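Search this repository
Go to file

# Engelbrecht recipe cards

Transcribed text of 600 handwritten recipe cards from the Engelbrecht household collection, mostly baking, preserves and Sunday dinners. Scanned by Zinhle Mabuza, typed up by Zinhle Mabuza and Ashok Rathore.

## What is in it

- `cards.csv` – one row per card: title, ingredients, method, notes
- `units.csv` – the 43 measures found on the cards, with our metric values
- `unread.txt` – words we could not make out, by card number

Spelling is left as written. Crossed-out text is kept in square brackets. Where a card has writing on both sides, the back goes in `notes`.

## Measures

"Spoon" on its own is the main source of trouble. The older cards use it for anything from a dessertspoon to a serving spoon. We kept the word and left the metric column blank, unless the same recipe turned up on another card with a weight. 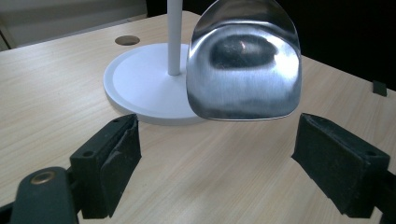
Cups are taken as 250 ml throughout. Oven settings such as "slow" or "brisk" have not been turned into degrees. In-ho Jeon has a draft table for these – it will go in with version 2.

## Known problems

Some jam recipes appear twice under different titles. Fractions in the August batch were typed as decimals and still need changing back.

## Use

Free to copy and adapt. Please credit the Engelbrecht recipe cards. Corrections go to Ashok, with the card number in the subject line.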